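Support > Tickets > Purchasing and Planning > Ticket 2074

Print this ticket | E-mail this ticket

Ticket 2074: Simulation seats and second arm, quote does not match what we were shown
Status: Open, waiting on vendor
Opened: 2018-10-06
Site: Brullcombe
Product: Kimaro planning suite, sold through Gitix

Problem as reported

We are trying to settle next year's equipment budget and need to know whether the Kimaro simulation package can stand in for buying a second arm. The sales material from Gitix says it can. The quote says something else. It lists the simulator as an "add-on to a qualifying hardware purchase," and the only qualifying hardware on the list is the second arm. If I have to buy the arm to get the software that saves me from buying the arm, I would like somebody to walk me through the savings.

I have also been told that grasp settings worked out in the simulator will carry over to the real cell "with minor tuning." I would like the word minor defined before I sign anything.

Log

Entry 1. Asked Gitix to separate the quote into hardware, software, support and training. Received the same quote back as a different file type. Total unchanged.

Entry 2. Asked again. Got a proper breakdown this time. Training is billed per seat, and they had us down for 137 seats. We have two people who will ever touch this. Reply from Gitix says the number was carried over from another customer's template. Corrected quote promised.

Entry 3. Corrected quote arrived. Seats now read 2. The total dropped by less than it should have, and a new line called "environment license" has shown up. Asked what an environment is. Answer: each room or fixture layout you load counts as one. A kitchen is one. The same kitchen with the oven on the other wall is two. We would go through those in a week, so the license has to be priced as unlimited or left out.

Entry 4. Trial key installed on the workstation at Brullcombe. It would not start. Error said the graphics driver was out of date. Updated the driver, rebooted, same error. Support had us delete the settings folder and let it rebuild, and that cleared it. This is a known fault according to the person on chat, though I can't find it in the release notes.

Entry 5. Ran the sample kitchen. Default views are fine. The trouble starts when the view is tied to the wrist, because the horizon goes wherever the wrist goes and you lose track of which way is down. Support says there is a setting to lock the horizon. There is, and it works, but it resets every time you change the layout. Logged as a separate fault.

Entry 6. Tried the approach to the black-framed opening in the brick wall, the one with the orange inside. My question for planning purposes was simple: can the tool tell me if a gripper of the size on the quote would clear the frame? It will show me, if I drive it in there and look. 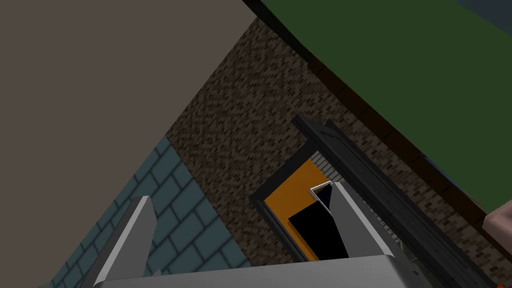
It will not give me a clearance figure. The clearance report is a separate module, quoted by Trostora and not by Gitix, and Trostora wants a support contract before they will name a price. So the answer we need for choosing a gripper is sitting behind a second vendor, and I haven't put a cent against it in the budget because I have no number to put.

Entry 7. Asked Gitix in writing whether settings from the simulator have been checked against a real arm at any customer site, and if so, how far off they were. They sent a brochure. Asked again.

Where we stand

I'm holding the purchase request. For the February round I plan to submit the arm and the software as two separate items, so one can be turned down without sinking the other. If Gitix still insists on tying them together, I will submit neither and extend the lease on what we have.

Still needed from the vendor:
Written price for the simulator with no hardware attached
Unlimited layouts, or that line removed
Clearance report included, or a firm price from Trostora
An answer to Entry 7 that is not a brochure

Comments (3)

gripe_and_place
We got the same "qualifying hardware" line last year. Ask for the education price list even if you aren't a school. They took the tie-in off for us once we had seen it, but the support fee went up to match — so read both pages.

shopfloor_west
The horizon lock reset is still there in the newer build. You can save it into the layout file by hand. Takes a minute per layout, and it gets old.

mlt
Did Trostora ever send you a price? We have been waiting on ours since the summer.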